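Speaker notes: What Is in Your Well
Pilgate Grange Hall, 24 August 2019
Fidelina Bedoya

Opening

Wait for people to sit down. Thank the hall for the use of the projector.

Say who I am. I ran the water testing desk for the county for 17 years and I live on a well myself, on Huanca Road. I am not selling filters. I will take questions at the end, but if a word makes no sense, stop me.

Ask for hands: who is on a private well? Who has tested it since they moved in? Let people look around the room. Don't comment on the result.

Main point for tonight: a private well has no water company behind it. The owner decides when to test and what to do about the answer. Most of the talk is about how to do that without spending more than you need to.

Slide 1. Where the water comes from

Draw the hill and the two layers on the flip chart. Sand and gravel on top, rock under it. Shallow dug wells take from the top layer. Drilled wells should be cased through it.

My own well is 230 feet deep. People hear that and think deep means clean. Deep water has had longer to sit against rock, so it can pick up more iron, manganese and sometimes arsenic. Shallow water is more likely to have bacteria and nitrate from whatever is on the ground nearby.

If someone asks how deep theirs is: look for the driller's log. The state office may have it under the name of whoever owned the place when it was drilled.

Slide 2. What to test for

Every year: coliform bacteria and nitrate.
Every few years: pH, hardness, iron, manganese, arsenic, lead.
After a flood, or after any work on the pump: bacteria again.

Lead usually comes from plumbing and not from the ground. Mention the old brass fittings in the houses along Guster Creek. Take one sample first thing in the morning, before anyone runs a tap, and a second after the water has run for a few minutes. Compare them.

Pause here. Somebody will ask about taste and smell. Rotten egg smell is usually hydrogen sulfide, and often it is only in the hot water, in which case look at the water heater first. You can't taste arsenic or nitrate.

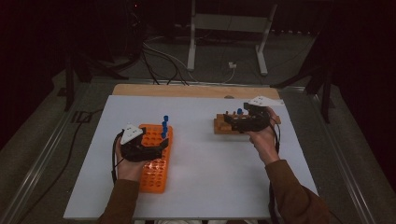
Slide 3. Taking the sample

Call the lab first and ask for their bottles. Don't use a jam jar, even a boiled one. The bacteria bottle is sterile and may have a little powder or a tablet in it. Leave that alone and don't rinse the bottle.

Pick a tap that doesn't leak or swivel. Take off the screen. Wipe the spout with bleach solution, run cold water for five minutes, then turn it down to a thin stream. Hold the cap in your hand, facing down. Fill to the line. Cap it, write the time on the label, put it in a cooler.

Show how to hold the cap. People always set it on the counter.

The bacteria sample has to reach the lab quickly. Ask them for the cutoff and ask which days they take drop-offs. The drive to Grasau is around 2 hours if the bridge is down to one lane, so plan for that.

Slide 4. At the lab

Keep this short.
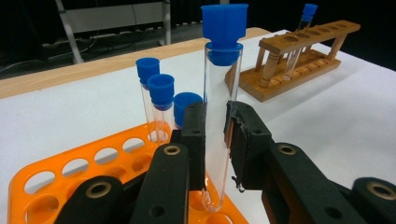 What matters to the homeowner is whether the lab is certified for the particular test you are paying for. A lab can be certified for bacteria and not for arsenic. Ask for it in writing. Also ask for the detection limit, so that "not detected" on the report means something to you.

Slide 5. Reading the report

Hand out the sample report now, not earlier, or they will read it through the first half.

Go down the columns: result, units, limit. Milligrams per liter and micrograms per liter are different by a factor of a thousand. I had calls every month from people who had mixed them up.

Coliform present: don't panic. Resample. If E. coli is present, stop drinking it and use bottled or boiled water until it is sorted out.
Nitrate high: do not boil. Boiling makes it more concentrated. No formula made with it for babies.

Questions

Repeat each question so the back row can hear. Remind them the November pickup day is on the sheet by the door, with the lab's phone number.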